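Prarnon Household Textiles Service
March 9, 2024

Our spring series on the care of household cloths begins today. Over the next several posts we will cover folding, sorting and storage, with particular attention to plain cloths in everyday use.

Please work on a covered surface. A printed table covering is perfectly suitable, and a plain cloth shows up well against a pattern of leaves and flowers. Smooth the covering first. Ridges underneath will carry through to whatever is laid on top.

Lay the cloth out and find a corner before doing anything else. Members who attended the Dillumell sessions will remember that we teach corner first, edge second. Follow the edge with a flat hand until you reach the next corner.
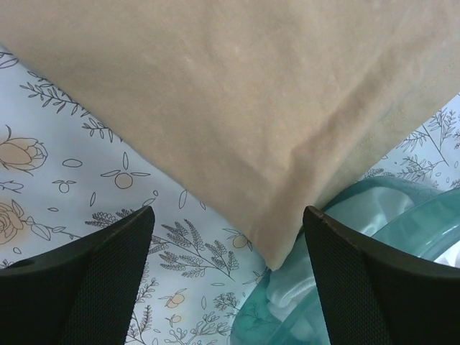 Shallow wrinkles may be left alone at this stage. A long raised fold should be opened out and pressed down by hand, working from the middle toward the hem. Check the stitching as you go and set aside any piece with a pulled thread.

On baskets: keep the basket beside the cloth, within easy reach, and move it back if the fabric begins to touch it. A corner caught under a basket will drag the whole piece out of square.

The Kramer storage guide, which many of you have on file, recommends folding in half twice and then in thirds. We continue to support this for kitchen cloths. For larger pieces we now advise a single fold in half followed by a loose roll — it leaves fewer hard creases over a long season in the closet.

Cloths and small household items should be sorted into separate bins. Mixed bins were the most frequent complaint in last year's survey, which drew 2748 responses.
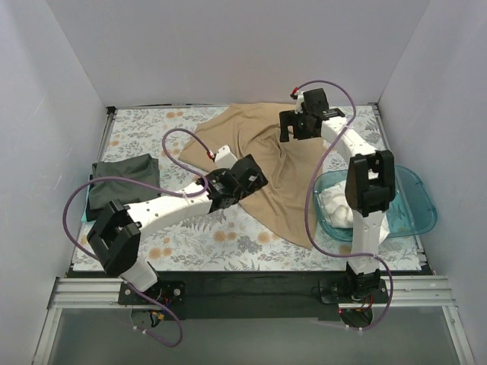
Haltar Linen Room writes that it gave up on thirds altogether and now rolls everything, kitchen cloths included, with no more than 6 to a bin. Its shelves are shallow, and folded stacks kept sliding forward.

We thank Haltar for the comment. Rolling is acceptable for kitchen cloths where shelf depth is limited. Please place the open edge toward the back.

Printed copies of the folding card are available at the front desk in packs of 50. Branches that still hold the older card may use it until May.

The next post in this series will cover table coverings, including how to store printed ones without creasing the pattern.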